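Ginger beer from a plant: how often do you feed yours?

Prikitia
Joined: March
I'm on my third batch and completely hooked! A neighbour gave me half of her ginger beer plant in a jam jar and I've been feeding it a teaspoon of ground ginger and a teaspoon of sugar every day, then straining it at the end of the week. The first batch was a bit flat, the second was lovely (properly fiery, lots of lemon) and now I want to make it for everyone I know. My question is whether the daily feeding matters or whether I can get away with every other day. I'm back on early shifts and I keep forgetting. The jar lives on the windowsill, well away from the big brown table where everybody dumps their stuff and their snacks.

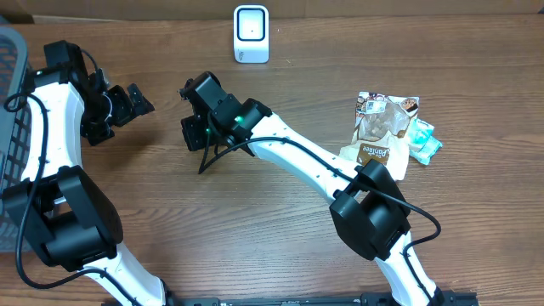
Mwakalinga
Every other day is fine in my kitchen. Mine went nine days without anything when we were in Wales, and it came back after two feeds. Give it a stir and a sniff. If it smells yeasty and gingery, carry on.

Fevetti77
Have to disagree with that. Yes, it survives, but the flavour suffers. I missed feeds all through March and ended up with something that tasted like wet bread. Daily, same time, when you put the kettle on. Also, how much sugar are you putting in at the bottling stage?

Prikitia
400 g to a batch, plus the juice of two lemons. Is that a lot? It tastes right to me, but I do have a sweet tooth!

Fevetti77
It's on the sweet side, but the plant will eat plenty of it if you leave it long enough. Try a bit less next time and keep a glass of each back so you can compare.

Kovau
Please tell me you're using plastic bottles. I had two glass ones go off in the cupboard under the stairs and I was finding sticky bits for weeks. With plastic you can squeeze the side, and when it's rock hard it goes straight in the fridge. Old fizzy drink bottles are perfect, with their own screw caps. I keep a tub of spare caps as they always go missing before the bottles do.

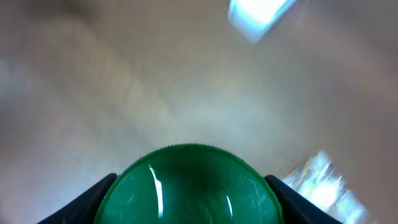 Green cap, a bit scuffed on top.

Mwakalinga
Agree on plastic, disagree on old caps. I bin mine after a few goes and get new ones. One tired cap and you've lost all your fizz overnight.

Kovau
Never had one fail, and I've got nearly 113 bottles behind me by now. Hot soapy water, a good rinse, a squirt of steriliser, done. But if you're giving it away as presents then fair enough, new caps look nicer.

Josphat Rugemalira
Lovely thread, it's got me wanting to start again. My aunt made hers with fresh root, grated very fine, with a few cloves in the pan. It's cloudier and much hotter in the throat. Has anyone here fed a plant on fresh ginger only?

Prikitia
Ooh, cloves! I haven't, but I'm splitting the plant on Sunday so one half can go on fresh root and the other can stay on powder. Will report back on both. And I've set an alarm for the feeding, so Fevetti77 can relax :)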